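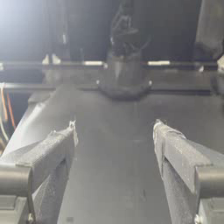
Departments > Interiors > Staff Interviews

Valbona Stojanović has overseen furnishings at the Utamlow training center for long enough to have opinions on every surface in it. When the center replaced its practice tables in March, she was asked to write the specification. The order went to Dimitriou, and 110 tabletops were delivered under a single contract.

"People assumed we would choose white," she said. "White looks clean in a catalog. In daily use it throws light back at you, and by late afternoon everyone is squinting."

The center settled on gray. Stojanović tested samples from Dimitriou and from Wirnis under the same ceiling lights, setting ordinary tableware on each one. Her preference was for a dark, matte finish that allows a pale dish to be found at a glance. She noted that an off-white plate, which can disappear on a light counter, stands out on such a surface without any special lighting.

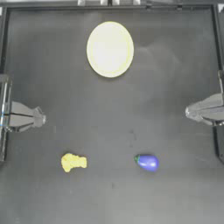
Care and Upkeep

The finish does have its demands. Smudges show, and so do scuffs, and the maintenance guide now runs to several pages. Staff are instructed to wipe each top with a damp cloth at the close of the session and to dry it from the center outward.

"I would be wary of anyone who promises a tabletop that never marks," Stojanović said. "I ask whether the mark comes off. If it does -- and most do -- then I am satisfied."
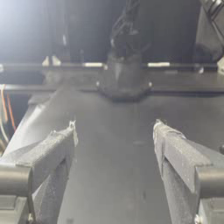
Stojanović considers sheen the most misunderstood part of any specification. Suppliers describe it with a single word, she explained, while the eye reads it differently from every seat. Even a smooth gray top like the one shown here carries a faint sheen through the middle where the light reflects, and she does not regard this as a fault. Her written standard accepts a soft reflection and rejects a glare. The distinction took two meetings with Umus, the center's lighting contractor, to put into words that both parties would sign.

Budget was a further concern. Each top cost $459 installed, and the original proposal had included a raised border on all four sides.

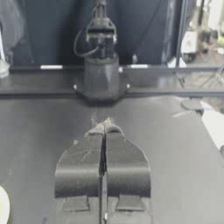 The border was retained only for tables used with small items, where objects are likely to roll. Stojanović supported the change and said that the savings went toward replacement cloths and better storage for tableware.

Asked what she would do differently, she mentioned the corners. "I would look at them in the evening, with the lamps on," she said. "We approved everything at ten in the morning."

A review of the remaining rooms is expected to follow.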